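Plurura Food Club Newsletter
December 16, 2020

Keeping dry food dry: what I learned from one bad bag of walnuts
By Rozália Bednárik

In July I opened a cupboard and took out the walnuts I had bought for a cake. They smelled like old paint. I had bought them in spring, in a large bag, at a very good price, and I was proud of this price until the moment I put one in my mouth. The cake was made with raisins.

After this I asked Nhi Hà, who packs many of our orders in Morkudcombe, how she keeps her nuts, and our conversation became so long that she told me to write it down for the newsletter. So I write it down. Some of it is from her, some is from my mother, and some I tried myself in the autumn in my own kitchen, which is small and gets warm on the stove side.

Four things that spoil dry food

They are air, light, heat and moisture. I knew the words already, but I did not think about which food suffers from which one. Nuts and whole grain flour have oil in them, and the oil goes bad with air and heat. Crackers and dried seaweed mostly suffer from moisture. Ground spices lose their smell quickly, and light takes the color of paprika. White rice is a very patient food and does not ask much from you. Brown rice is different, it still has the oily part, and I now buy it only in small amounts.

There are also the moths. A moth does not care if your jar is pretty. It cares if the lid closes.

Bags

I used to think that a bag is a bag. Nhi corrected me. A thin clear bag, such as we use at the club for scooping out lentils, is for carrying the lentils home. It is not for keeping them there until next year. Smell passes through it, in both directions, and if you have ever stored rice next to cumin in such bags you know what I mean.

A paper bag is good for the first days and for things that you want to breathe a little, like dried mushrooms that maybe were not fully dried. For flour I do not like it. The bag has folds, the folds open, and there is flour on the shelf, and the flour on the shelf is what invites the moths.

Foil packets, the kind used for coffee and tea and many snacks, protect much better from light and air, as long as nobody has opened them. After you cut the top, the foil still stops the light but the air is now inside. I see many people (my husband also) roll the top down once and put the packet back with confidence. Press the air out first, roll it tight at least three times, and put a clip on it. Or cut it only as wide as you need. For loose tea I cut a small corner and close it with tape.

The packets filled with gas, those which feel like little pillows, are for protecting the food on the way to you, from being crushed and from going stale. When the pillow is opened the protection is finished. I tried to save half a packet of rice crackers by blowing into it and twisting the top. Please do not do it. Our breath is full of moisture and the crackers were like cardboard by the evening.

Jars

For most things in my kitchen I went back to glass. Old jam jars are fine if the rubber ring inside the lid is not cracked and does not smell of pickles. If the lid smells, you can wash it, leave it in the sun for a day, and then still it will smell. Use this jar for buttons.

Fill the jar to the top. Half a jar of nuts is also half a jar of air, and it is better to move the rest to a smaller jar. I have now a family of jars in different sizes and the food travels from the big one to the small one as we eat it. My daughter finds it very funny.

Wash and dry the jar completely before you fill it again, and do not pour new flour over the old. I did this for years. The old flour at the bottom became older and older, and I never met it.

Heat, and where the shelf is

I bought a simple thermometer and moved it around the kitchen in the autumn, one day in each place. The cupboard over the stove, where I kept all my spices, was the warmest place I found. The floor of the closet in the hallway was the coolest. So now the oils, nuts and whole flours live in the hallway and the spices have the drawer far from the stove. It is less comfortable when I cook and I have twice forgotten the paprika there until the onions were too brown - but it keeps its color now.

The freezer is the best place for nuts. I was against it, I thought they would become soft. They do not, if they are well closed. Take out only what you need and let the closed container come to room temperature before you open it, otherwise water from the air settles on the cold nuts. The walnuts I froze in July I am eating now and they are sweet.

How much to buy

Here I must confess that the problem with my walnuts was mostly arithmetic. The bag was cheap per pound, but I used it so slowly that I threw away more than I saved. Since then I write on a paper inside the cupboard door what we eat in one month. For our house it is 400 grams of nuts. This surprised me, I had imagined us as people who eat much more. I have 17 lines on this paper now, and for each thing I try to buy what we eat in two months, for spices a little longer because the bags are so small.

Yaw Kwofie, who orders together with two neighbors, does it better. They take one big sack between three houses and divide it on the day it arrives. They pay the low price and nobody keeps a sack. If you live close to another member, ask. We can put both names on the order and you decide yourselves who has the scale.

Write the date

I write on every jar the day I opened or filled it, with a soft pencil on a strip of paper tape. Ink runs when the hands are wet. The printed date on the package is for the closed package, so for an opened one it does not help me much, and after the food is in a jar the printed date is in the trash. For things that look the same I write the name too. Bread flour and cake flour are twins, and I will not tell you how the last pizza was.

Trust your nose as well. Oil that has gone bad smells of crayons or paint. Flour should smell almost of nothing, a bit sweet. If you see fine threads in the corner of a bag, like a spider web, it is moths, and the whole bag must go outside to the bin the same day. Then vacuum the shelf and wipe the holes where the shelf pins go in. They like these holes.

A few practical matters for our members

The next shared order goes to Phùng after the new year. Please send your list to Orhun Çınar by email and write the amounts in pounds, not "the same as last time". He is patient, but last time was for many of you in the summer.

Jars with good lids are collected in the box by the side door in Praltcombe. We had 60 of them before the holidays started and many have gone already, so please look on your own shelves. Without labels, if possible. The glue comes off with cooking oil and a little baking soda: rub it on, wait, wash with hot water.

Clips for bags we also take. Wooden clothespins do the same job and I like them better, they do not break in the freezer.

I am still looking for a good way to keep brown sugar soft. A piece of bread in the jar works but then you must remember the bread. A slice of apple I do not trust. If you have another way, write to me and I will put it in the next issue with your name.
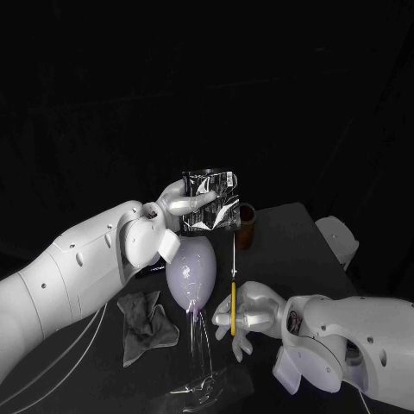

Foil packet, with a lavender plastic bag under it.

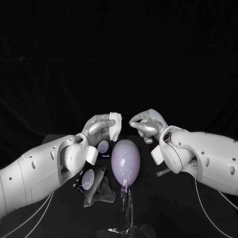 Kojo Agyeman wrote back after reading a draft of this item. He agrees about the freezer for nuts but thinks I am too strict with paper bags. His family has always kept oats in paper, inside a metal tin, and he says the tin does the work and the paper only makes it easier to lift the oats out and clean. He had moths one time, in a bag of birdseed he had forgotten in the garage, and they came into the kitchen from there. So his advice is to check the birdseed and the dog food before you blame the flour. For brown sugar he uses a small piece of unglazed clay, soaked in water and wiped, and he puts it back in water when the sugar starts to get hard. He can bring a few pieces to the side door for anybody who wants to try.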